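Perron city builder board > General discussion

Topic: Is the Zarnska expansion worth it or is everybody just being nice?

marshgate
Been playing Sornar since the early builds and I keep seeing people call Zarnska the best thing that ever happened to it. I bought it in November, put one full campaign into it, and I don't get it. The river trade is fine. The new housing tiers are a reskin of the old ones with a different roof. And the walkers still turn around at the same dumb spots they always did. What am I missing?

tollbridge_ox
You're missing the grain ledger. In the base game a granary feeds whoever the walker happens to pass. In Zarnska it feeds by district. That's a big change and you can't judge it off one campaign.

marshgate
I used the ledger. I set it up for three districts and one of them starved with a full granary next door. If I have to move the sliders by hand every season then it's a chore with a menu on top.

pilewort
Did you have a road block between the granary and the tannery? The ledger counts the tannery as housing if the road touches it. It's in the patch notes, way down.

marshgate
No, and why would I? A tannery is not housing.

pilewort
I'm not defending it, I'm telling you what it does.

quernstone
I'll take the other side. Sornar was always a game about walkers, and the whole skill was laying out roads so the bread lady didn't wander off to the docks. The ledger takes that away. I've gone back to the base game and I'm happier. My last city hit 2,743 people on the swamp map with no ledger and no river trade.

tollbridge_ox
2,743 on the swamp map without trade? What were you paying for timber with?

quernstone
Pottery. You start with clay on both sides of the swamp.

tollbridge_ox
There's clay on one side. The east patch is marked but you can't build on it, the ground is too low.

quernstone
You can if you drain first.

tollbridge_ox
Drain with what? Pumps are a Zarnska building.

quernstone
Ditches. Dig along the road and wait out the wet season. I didn't say it was quick.

tollbridge_ox
I've dug ditches on that map more times than I want to think about and I never got the east clay. Would like to see a save.

halfpenny_loaf
Can we not do this again. Last time it was the amphitheater trick and it went on for pages.

quernstone
The amphitheater trick works.

halfpenny_loaf
It worked in one version.

Cinton_fan
New here, hi all. I came over from Cinton, so maybe my view is worth less, but I liked Zarnska a lot more than the base game! The tutorial in the base game told me nothing about religion and my first two cities got wiped out by angry gods (I had one shrine for the whole place, I know, I know). Zarnska at least puts up a warning before the flood hits. Is there a way to have the warnings without the ledger?

pilewort
Yes. Options, then Advisors, and switch the ledger to "record only". It'll keep writing numbers down but won't touch deliveries. Warnings stay on.

Cinton_fan
Oh that's perfect, thank you.

marshgate
Wait, that option exists? Where does the game say so?

pilewort
It doesn't.

marshgate
So the fix for the headline feature is a hidden switch that turns it off. And this is the best expansion ever made.

tollbridge_ox
I never said ever made. I said the ledger is a real change. Set food reserve to 300 per district, wait until the first harvest is in before you open the market, and it runs itself. I have a city that's gone forty years like that.

quernstone
On easy.

tollbridge_ox
On normal.

quernstone
Normal in Zarnska is easy in the base game. Look at the wage table. They cut wages and left taxes alone, so of course your city goes forty years. Mine would too.

tollbridge_ox
They cut wages for farm workers only, and they added upkeep on roads. It comes out even by the time you have a forum and a second bathhouse.

halfpenny_loaf
Has anyone tested that or are we guessing? I've seen "it comes out even" said about three different patches now and there was never a number attached.

tollbridge_ox
I can run the same seed both ways and write down the treasury each year. Give me a while.

marshgate
Please do. Same map, same difficulty, no river trade in either one, or it proves nothing.

cobble_and_tar
Back from a long break, reading through. My two cents is that Zarnska is good if you play big sprawling maps and pointless if you play small ones. The districts have a minimum size and on a small island you'll only ever have one.

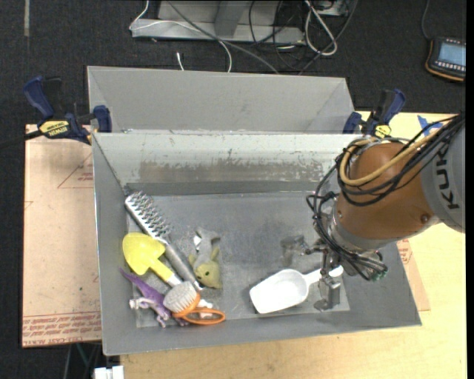
Grater or scraper, toy trowel, gray bin

quernstone
Agree about the small maps. On the island ones the ledger is dead weight.

marshgate
So is that where I went wrong? My campaign was almost all islands.

cobble_and_tar
Could be. Try the delta map, the one with the two bridges. If you still hate it after that then you just hate it.

marshgate
Fine. I'll try the delta with the reserve at 300 and the tannery off the main road. I expect it to starve somebody.

tollbridge_ox
Put the tannery downwind too or the villas won't upgrade.

marshgate
There's wind now?

pilewort
Patch notes. Way down.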